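Ticona Opens Repair Desk for Office Furniture Most People Would Have Left on the Curb

New service gives tired chairs a second career, with no motivational speech required

For Immediate Release

GRORIER — Ticona, the office furniture reseller, will open a walk-in repair desk in December for chairs that squeak, sink, lean or have simply stopped caring. The service, called Climer, will run out of the company's shop on the ground floor of the old Prisow building, and takes chairs of any make, in any mood.

Climer grew out of a trial in which Ticona invited local offices to send in seating they had planned to throw away. The company expected a modest response. It received 1,000 chairs, plus one piano stool that its owner described on the intake form as "ergonomic."

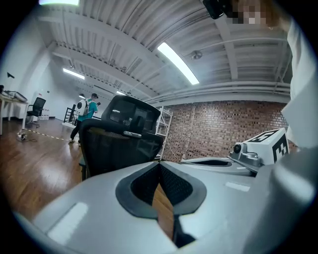

Of those chairs, 90 percent went back to work. The rest were taken apart for casters, arm pads and the small plastic levers that everyone pulls and few people understand.

"Most chairs come to us with the same complaint, and the complaint is a loose bolt," said Refilwe Mofokeng, who runs Ticona's repair operation. "The company has usually been sitting on that bolt for years. They've held meetings on it. We tighten it and they look at us like we've done surgery."

Under the Climer price list, a basic checkup costs $9 and covers bolts, casters and a frank opinion. A full repair costs $34 plus parts, and includes a new gas cylinder fitting for chairs that lower their occupants without consent. Customers will get a written estimate before any work starts. If a chair can't be saved, the checkup fee is waived and condolences are free.

Repairs to mesh backs are priced separately and depend on the size of the tear. Ticona asks that customers please not attempt these at home with packing tape, though it accepts that many already have.

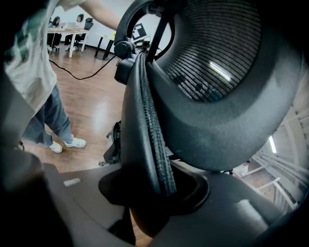
Mesh-backed office chair, seen close up.

The desk will open at 8 a.m. and take its last chair at 4 p.m. Offices with more than a few chairs to drop off should call ahead and use the loading door — the front entrance is narrow, and the building's elevator has opinions of its own.

"People ask if we'll do desks next," Mofokeng said. "A desk is a flat thing with legs. If yours has broken, I'd like to know what goes on at your office."

About Ticona

Ticona buys, repairs and resells used office furniture. It sells chairs, tables and filing cabinets, most of which come with a key.

Media contact: Refilwe Mofokeng, Ticona repair desk, Prisow building, Grorier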